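CHAPTER 6
The Last Mile: How Things Find Your Front Door

Think about the last package that landed on your doorstep. Maybe it was a pair of socks, or a replacement knob for the stove. It may have crossed an ocean in a steel container, ridden a freight train over two mountain ranges, and spent a night in a warehouse bigger than your whole school. And then somebody carried it up your steps, which was very likely the most expensive part of the entire trip!

Geographers and planners call that final stretch the last mile. The name is a little loose (it can be three blocks in a city or forty miles of gravel in ranch country), but the idea behind it is one of the most exciting in this book, and once you have it you will start seeing it everywhere. Water pipes have a last mile. So do school buses, power lines, and the mail.

Why the end costs so much

Start with the container ship. It burns a staggering amount of fuel, but it carries so many goods that each pair of socks pays only a tiny share. The train works the same way. As long as everything is headed in one direction, the cost gets split among thousands of items. Economists call this sharing of costs an economy of scale, and you met it in Chapter 4 when we looked at the grain elevators.

Now picture the delivery van. Every item on board is going somewhere different. The driver stops, finds the house number, walks to the porch, walks back, and pulls out again. The cost of each stop is split among one or two packages at most. Scale has run out – and the bill goes up.

A tale of two routes

Let's look at two routes that leave from the same depot in the town of Zarncombe. The first covers Jumard, a neighborhood of row houses and small apartment buildings. The second goes out to Clumton, where the farms are large and the mailboxes stand at the end of long driveways.

The Jumard route makes 106 stops in a day. The Clumton route makes 77, and its driver is on the road longer. Before you read on, take a minute and guess how far each van travels. Most students guess that the Clumton van drives twice as far. The real distances are 2 miles between the first and last stop in Jumard, against a loop of 81 miles through Clumton!

Kadri Grīnberga, a route planner in Zarncombe, spends her mornings on exactly this problem. She sorts the stops into clusters, small groups of addresses that sit close together, and then looks for a path that links the clusters with as little backtracking as possible. Left turns across traffic cost her time. So does the railroad crossing on Wieczorek Street, which closes for the freight train a little after nine. She keeps a paper map beside her screen, and it is covered in pencil.

What makes her work such good geography is that the shortest line on the map is so often the wrong answer. A river with one bridge can make two next-door farms half an hour apart. A school letting out at three o'clock can turn a quick street into a slow one. Distance measured in minutes instead of miles is called time-distance, and we will be drawing maps of it in Section 6.3. They look wonderfully strange, with some towns stretched like taffy and others squeezed nearly flat.

Before the van

None of this planning helps unless the right packages are on the right van. Goods arrive at a depot all mixed together, so they have to be sorted, first by region and then by route. Sorting is the hinge of the whole system, the point where one big shared trip breaks up into many small separate ones. Places that do this work are called nodes, and the paths that connect them are called links. Nearly every network in this chapter can be sketched with those two parts and a sharp pencil.

Figure 6.1 Parcels in white plastic bags beside a conveyor belt.

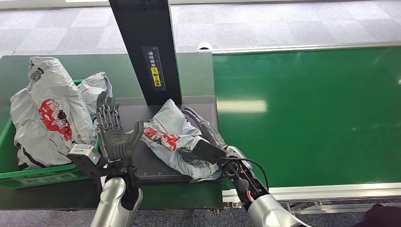 Words to Know

last mile
economy of scale
cluster
time-distance
node
link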